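Print this page | E-mail this page

January, evening

Woke at 5 with the knee stiff again. Did the stretches on the bedroom floor, then the loop out past Jatby and back before it was light. Nine miles. The shoulder on the county road is still iced over by the culvert, so I walked that part. Legs felt flat the whole way.
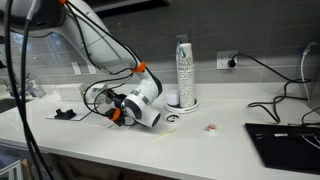 Gareth Oakley called at lunch to say the club has 52 people signed up for the spring relay and he wants me on the third leg again. I told him I'd take it if Aileen Talavera runs the second, because she hands off clean and doesn't stop to talk. He said he'd ask her. The third leg is the one with the long hill at Dredholm. I walked some of it last year and I'd like to run all of it this time.

Ordered new shoes. Same model, half a size up. The old pair has 294 miles on it and the left heel is worn down on the outside.
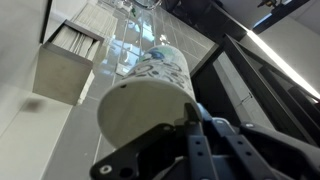

Last edited: January, 9:40 p.m.

Chidubem Edet sent over his plan for the next five weeks. It has more slow running than I'm used to and only one hard day. Aivar swears by it. I'll try it through the end of the month and see how the knee does.

Supper was rice and beans and the rest of the squash. Called my sister after, but she was on her way out. Need to find the ice pack before bed. It isn't in the freezer. 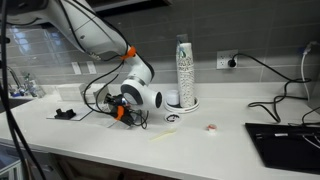

Tomorrow

Easy four, no hill. Pick up the race forms from Leszek. Pay the gas bill.

We use cookies to remember your settings. OK

Contact | Back to top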